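普拉斯洛小路图片集：从村口到水渠

六月 文／尼玛·巴盖里（Nima Bagheri）
打印本页 | 用电子邮件发送

普拉斯洛（Prastlow）村外有一条旧柏油小路，从村口通到努里（Nouri）水渠，全长3,933米。

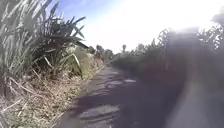

小路修成以后一直归村里管，宽度只够一辆小型农用车通过，两车相遇时要有一辆退到岔口。平时走这条路的多是去地里干活的人，早晚也有人散步、骑车。这一页的内容按从村口往水渠的方向整理，各段说明由我和西亚马克·巴赫蒂亚里（Siamak Bakhtiari）一起核对过。

路面
柏油已经旧了，有开裂，也有补过的痕迹，两侧边缘不齐，有些地方碎进了路肩。骑车的人最好走中间，细胎车要放慢速度。推婴儿车可以走，但会比较颠。

路边的高草
左手边的草长得又高又密，样子像甘蔗一类的植物。叶片细长，有的泛着银绿色，有的已经发黄变干。村里人统称“高草”，没有细分品种。叶缘容易划手，穿短袖的人不要贴着边走。每年秋后割一次，割下来的草就近堆放，附近几户会拉回去盖菜畦。

弯道
往前路面变窄，缓缓向右拐。弯道被草木挡着，看不到对面来车，骑车经过请按铃，开车请减速。西亚马克建议在弯道前立一面凸面镜，已经报到村里，还没有答复。

光线
上午九点以前和下午五点以后比较凉快。右侧植物的影子落在路上时，半边路面很暗，亮处和暗处交错，裂缝不容易看清，走路要留意脚下。正午草丛里不通风，会很闷，建议带水。

岔口
过了弯道再走600米有一个岔口，左边去苏科多夫（Sukodov）果园，右边继续通往水渠。果园是私人的，门关着的时候请不要进去。收果季节这里常有车进出，步行的人请靠一侧走。

水渠
终点处有一座小水泥桥，桥面没有栏杆，带孩子的要看好。桥头可以停自行车，汽车掉头比较困难，建议停在村口的空地上再步行进来。渠边的土路下雨以后很滑，通常要过两天才好走。

交通
从镇上坐27路车到斯科洛（Skolo）站下车，沿大路往回走491米，看到邮筒后右转就是村口。末班车在傍晚六点四十分，走完全程再返回要两个多小时，请自己留好时间。

说明
路长和岔口的距离是西亚马克用测距轮量的，从村口的界石算起，到桥头为止。有人问能不能从水渠那头开始走，可以，只是那边没有公交车。如果路况有变化，或者文字有错，请写信告诉我们，下次更新时一并改正。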